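Knit glove over a five-finger hand, fingertips slipping on squeeze bottles
Posted in Home Automation and Robotics

chalkline40
Printed hand on a Dedum arm in my garage, wrist camera looking down the back of the fingers. I put a knit glove over it for friction. It grips a cup but rotates on bottles. Servos are at 40 per cent torque. More torque, or a different glove?

Princess Yap
Different glove. Knit slides over the printed shell before it slides on the bottle, so torque won't fix it. Tape the shell at the fingertips, or use a rubber-dipped glove one size down. Also check your lint. Fibres on the fingertips cut friction on glossy plastic. My wrist view at our shared workshop, same problem:
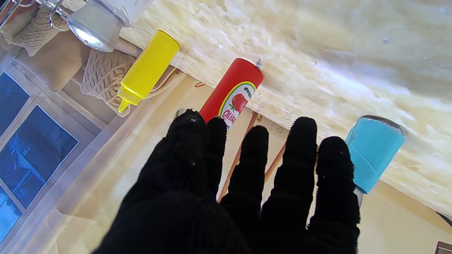

1 min read

Fuzz shows along the edges of every finger. The ketchup bottle and the yellow squeeze bottle were my worst two for rotation. I dropped closing speed by a factor of 4 and logged 1000 grasps in May. Speed mattered less than the glove.

gradameo_fan
just use silicone thimbles, 4 bucks. colour doesn't matter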